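**Ferries & Crossings > Tickets and fares > Treltix "price match" on the Rekwood to Cuervo boat, is it real?**

**saltyhatch** wrote:

Looking at the overnight Trollska boat from Rekwood to Cuervo, two adults and a car, out and back, inside cabin both ways. Treltix shows me $427 and says it's the lowest price anywhere. Then a banner drops down and says "price matched." Matched to what? There's no other price on the page.

I went to Trollska's own site and got as far as the payment screen with what I think is the same booking. $276. I backed out because I figured I'd done something wrong. Has anybody booked both ways and compared what they got? I don't believe either number right now.

---

**pier_nine** wrote:

You probably did do something wrong, but so did Treltix. The two sites don't ask the same things in the same order. Trollska starts you on a deck seat and you have to go and add the cabin on the third screen. Treltix puts the cabin in from the start and also adds "flex" unless you take it off. Go back and look for the cabin before you get excited about $276.

---

**saltyhatch** wrote:

Okay, you were right about the cabin. It wasn't in there. With a cabin both ways Trollska now says a flat $300, and Treltix is still at $427 with flex taken off. So where's the rest of it going? "Lowest price anywhere" is a pretty bold thing to write above a number you can beat in ten minutes.

---

**MudflapWest** wrote:

I'd bet money it's the vehicle length.

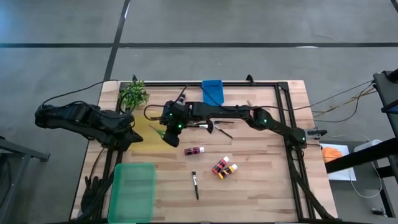

Trollska charges by length, and the step up from the short car band to the long one is where they make their money. Treltix doesn't ask for a length at all. It asks for make and model and then picks a band for you, and every time I've tried it, it picked the bigger one. Don't trust the brochure length either. Measure the thing yourself. Park with the front bumper touching the garage wall and put down a strip of tape at the back, straight onto the concrete, same as the black line across the floor behind that table, then back out and run a tape measure from the wall to the line. Takes five minutes and you've got a number you can argue with.

If you're inside the short band, book direct and type in your own figure. If you're over it, then maybe Treltix isn't robbing you as badly as it looks.

---

**kelpline** wrote:

I've used Treltix for years with no trouble at all. Changed a date once in November, one phone call, done. People on here always act like any middleman is a crook. You're paying for somebody to pick up the phone, and good luck getting Trollska to do that.

---

**pier_nine** wrote:

One date change in November, when the boat's half empty, isn't much of a test. Did they charge you for it?

---

**kelpline** wrote:

There was a small fee, I don't remember what. It was fair.

---

**MudflapWest** wrote:

"There was a fee and I don't remember what" is their whole business plan.

---

**grayharbor_lou** wrote:

I can give you the other side of the phone call. Last summer our sailing got canceled for weather. Trollska put everybody who booked direct on the next boat and sent a text. We'd booked through Treltix, and the woman at the Rekwood counter could see our names but said she wasn't allowed to move us. It had to come from the agent. The agent's line had a recording on it. We sat in the parking lot for most of the afternoon and watched other people drive on.

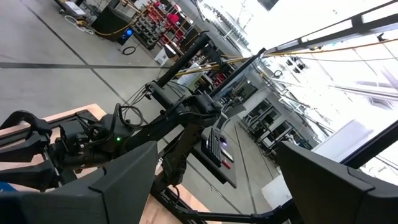 We got on the next morning, and the cabin we'd paid for was gone by then, so it was deck seats. I asked for the cabin money back. Treltix said that was up to Trollska. Trollska said they'd already paid it back to Treltix. I have both emails. It took until after the season ended to see any of it, and what came back was less than what I'd paid, with a line on it that just said "handling."

I'm not saying that happens to everybody. I am saying that nothing on the booking page told me who I was buying from, and I did look.

---

**kelpline** wrote:

Weather is weather. You can't blame a website for wind.

---

**grayharbor_lou** wrote:

I don't blame them for the wind. I blame them for the recording and the handling.

---

**two_knots_slow** wrote:

Can I be a pain about the other side too? Everyone's saying "book direct" like Trollska are saints. Their $300 isn't the end of it. There's a port charge at Cuervo that gets collected at the barrier on the way home. It's on their site if you know where to look, and by that I mean the second-to-last page of the terms. Treltix does put that in the total up front. I checked mine.

So some of the gap is the port charge, some of it is the length band, and whatever is left is what Treltix keeps. I doubt it's as much as people think.

---

**MudflapWest** wrote:

You doubt it, but you don't know it. They could print the breakdown. They don't. When a company won't show me the parts, I assume I wouldn't like them.

---

**two_knots_slow** wrote:

Fair enough. Trollska doesn't show them either though, is my point.

---

**saltyhatch** wrote:

Update from the garage. I measured. We're inside the short band with room to spare, and Treltix has us down in the long one. There's no box anywhere to change it. I used the chat thing and got told that the length is "set by the carrier." Well, the carrier let me type in whatever I liked, so that's not true.

While I was in there I tried peak dates out of curiosity. Same car, same cabin, first weekend of the school break: $691 on Treltix. It said "only 2 left at this price." I opened it on my wife's phone an hour later and it said the same. Tried again this morning and it's still two.

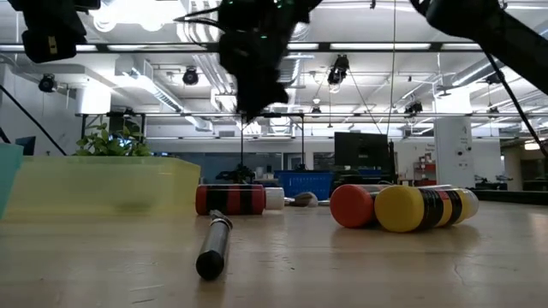
I haven't tried those dates on Trollska yet, partly because their calendar keeps dumping me back at the home page whenever I pick a return. That's the part that makes me see why anybody uses Treltix in the first place. Their page works. I'd pay a little for that. I won't pay for a longer car than I own.

---

**pier_nine** wrote:

The calendar thing is old. Pick the return date first, then the outbound. Don't ask me why. It has been like that since they redid the site, and I've written to them twice.

And the "only 2 left" is decoration. I've seen it on sailings where they had whole rows of the car deck open.

---

**kelpline** wrote:

You don't know that. It could be two left in that fare class. Airlines do it the same way.

---

**pier_nine** wrote:

Could be. Which fare class? It doesn't name one.

---

**two_knots_slow** wrote:

Kelpline has a point on this one. Trollska does have fare classes, they just call them "colors," and the cheap color does sell out early. I wouldn't wait on peak dates just to prove the banner wrong. If you have to travel that weekend, buy it from somebody.

---

**saltyhatch** wrote:

We don't have to, we're going midweek. The peak thing was just me poking at it.

Return date first worked, by the way. Thank you. Ridiculous, but it worked.

---

**grayharbor_lou** wrote:

One thing before you pay. Take a screenshot of the length you typed in and the band it gave you. They do measure at Rekwood sometimes. Not every boat, and I've never worked out how they choose, but there's a guy with a stick. If he says you're over, they charge the difference at the counter rate, and that's higher than the online one. A neighbor in the line had a cargo box hanging off the back and lost the argument.
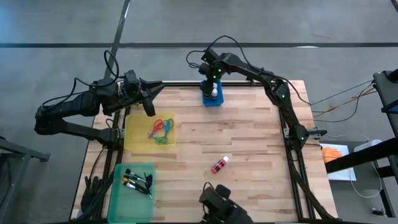
Does a rear bike rack count toward the length?

Anything fixed to the vehicle counts, measured to the farthest point with the rack the way you'll have it on the boat. Folded up with no bikes on it, you measure it folded. That's in the vehicle section of Trollska's terms, and it's the one part of the whole document I'd call clear.

---

**MudflapWest** wrote:

Roof boxes are the reverse trap. They don't change your length unless they stick out past the bumper, but they can put you over the height for the lower deck. Treltix doesn't ask about height either. I'd love to know what they think they're selling.

---

**kelpline** wrote:

I've had a roof box on every trip and never been asked.

---

**MudflapWest** wrote:

And you don't remember the fee, so who knows, maybe you paid for it.

---

**kelpline** wrote:

Very funny. I'll look up the email tonight.

---

**saltyhatch** wrote:

Booked direct. $300 with the cabin, short band, rack off and in the trunk. I kept screenshots of everything. The Cuervo port charge is still to come and I couldn't find the amount even on the second-to-last page — it says "as displayed at the terminal." If anybody has a recent receipt I'd like to see what they charged.

---

**two_knots_slow** wrote:

Mine's in the glove box. Will post it when the car's back from the shop.

---

**kelpline** wrote:

Found the email. The change fee was more than I said. I still think it was fair, but it was charged per person, and I hadn't noticed that at the time. I'd want to know that if I was booking for a family.

---

**pier_nine** wrote:

Thanks for going back and looking. Per person each way, or just per person?

---

**kelpline** wrote:

It doesn't say. There are two lines for the same amount and both just say "amendment." There were two of us and I only changed the return, so I'm reading that as per person.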